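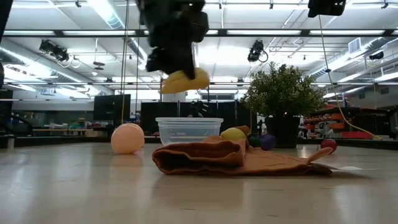

Informe de avance, 27 de julio de 2024
Proyecto Sandoval, célula de dos brazos

¡Hola a todos en Starnivley! Os cuento cómo va la célula, que desde el último informe ha dado bastante guerra (y alguna alegría). Lo gordo de este periodo ha sido el mantenimiento del brazo izquierdo. Empezó a quedarse corto al bajar, muy poquito, lo justo para que las pinzas cerraran en el borde de los objetos y no en el centro. Me pasé dos tardes echándole la culpa al programa y al final era un tornillo de la placa base que había cedido. Reapretados todos, marcados con pintura y revisados otra vez a los 188 ciclos: ni se han movido.

De paso cambié las almohadillas de los dedos, que estaban pulidas como un azulejo, y volví a calibrar el cero de las dos muñecas. Las almohadillas las compramos a Zikico y llegaron en plazo, cosa que agradezco por escrito porque el pedido anterior fue un suplicio.

Las pruebas de recogida las seguimos haciendo con juguetes de formas distintas y un recipiente de plástico transparente. El plátano amarillo es mi favorito: como es largo, cualquier error de giro en la muñeca se nota enseguida. La tela marrón también se queda en la mesa, que si la quitamos todo parece más fácil de lo que luego es.
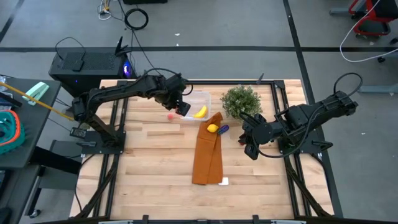

¿Hay que recalibrar los dos brazos cada vez que se desmonta uno?
Basta con recalibrar el que se ha desmontado y hacer después una comprobación cruzada, llevando las dos pinzas al mismo punto de la mesa. Si la diferencia pasa de 3 milímetros, entonces sí, se repiten los dos.

En cuanto a números, la última tanda fue de 400 intentos y cerramos con un 87 % de recogidas buenas. Esperaba algo más, la verdad, pero los fallos se concentran en los objetos redondos y ahí tengo margen con la fuerza de cierre.

Del presupuesto queda pendiente la factura de Cakent por los cables de repuesto. Me gustaría tener un juego completo en el cajón antes de septiembre, que es cuando empezamos con las tandas largas. Si me dais el visto bueno esta semana, lo pido ya y os mando el albarán en cuanto llegue.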